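Subject: Re: [derbridge-arts] Open studio weekend in August, what's settled so far
Date: 7 Apr 2024

Hello all,

Answering the message from last week, quoted in part:

> Is the print show still going into the Tavares building, and
> has the hanging fee changed? I have three large monotypes
> and need to know before I order frames.

The show is going into Tavares, on the ground floor. The upstairs gallery is being painted through the end of August and we can't have it. The fee is unchanged. Large work is fine, but anything heavier than a framed sheet needs to go on the brick wall — the partitions won't take it.

1. Space and walls

We have 814 square feet, less the hallway. Prints go on the long side and the small paintings face them. The Wornetti gallery is lending track lights again.
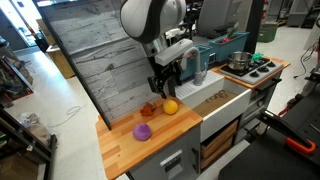
2. Money

The grant came to $2,993. Printing the catalog will take around $1,000 of that, and the rest goes to insurance and the opening. I'd like to keep the catalog in black and white with a color cover, same as last time.

The title is still open. "Skolosura" has the most support, after the series of woodcuts that will hang by the door. I find it hard to say out loud, but it looks good in type. 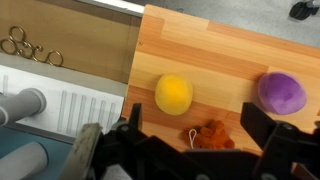

Can I show work that has been exhibited before?

Work shown in Derbridge in the past 3 years is out. Anything shown elsewhere is fine, and please put the earlier venue on your entry form.

Labels will be typed by me from the entry forms, so write your titles exactly as you want them to appear. Last year two etchings went up as aquatints and stayed that way until closing.

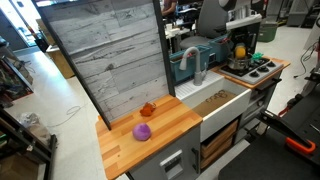
One member wrote back to me off-list that the paintings should have the long side this time, as the prints had it last year and the light there is better. I don't mind switching. If you have a view, send it to the list before the forms go out.

Entry forms will follow in a separate message.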